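Hitetti Hand-Held Gripper, demo unit

Sold by Zarkska. Order no. 928. In stock again from September 2023

Two-finger gripper, hand-held. Same fingers go on the arm version, so what you try by hand is what you get on the robot. Pads swap out with a hex key, no need to send it back to us.

What's in the box
Gripper, one pair of pads fitted, one spare pair, hex key, pad screws, printed setup sheet.
Weight: 800 g
Pad life: 2,000 cycles before first check, see sheet
Warranty: 2 years, pads not included

Open day at Grestholm

Quick notes from the open day for those who coudn't make it. Full house by mid morning. Harish Dixit ran the bench, Prapai Yimyam took the questions on spare parts. Visitors got the gripper in their own hands first, then the arm. Most wanted to see the pads up close, so the bench demo started with the jaws apart over the table.
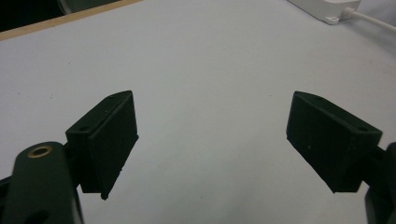 Black finger pads, jaws open over the bench. Brass-rimmed bushing in the green link, lower left.

Most asked, short answers:

Can I print my own pads? Yes. Drawing comes with the order, ask if it's missing. Keep the hole spacing as drawn or they won't seat.

Left and right the same part? No, order as a pair.

Does it pick up flat things, like a card? Sometimes. Try the thin-edge pads (separate item). Vusumuzi Mathebula had mixed luck with coins in August and we'd rather say so.

Link colors? Dark green only for now. Black if enough people ask.

Will it scratch the table? Go easy on the way down. Worn tips can mark a soft top, so check them before you start.

Next demo: Wannasri showroom, date to follow. Small groups, book ahead. Bring your own parts to try, nothing wet or oily please. Jacqueline Brunet keeps the list, use the contact form and put "demo" in the subject.

Orders before noon ship same day. Returns ok if unused and in the orginal box. For more than one unit ask for a quote first, price on this page is for singles.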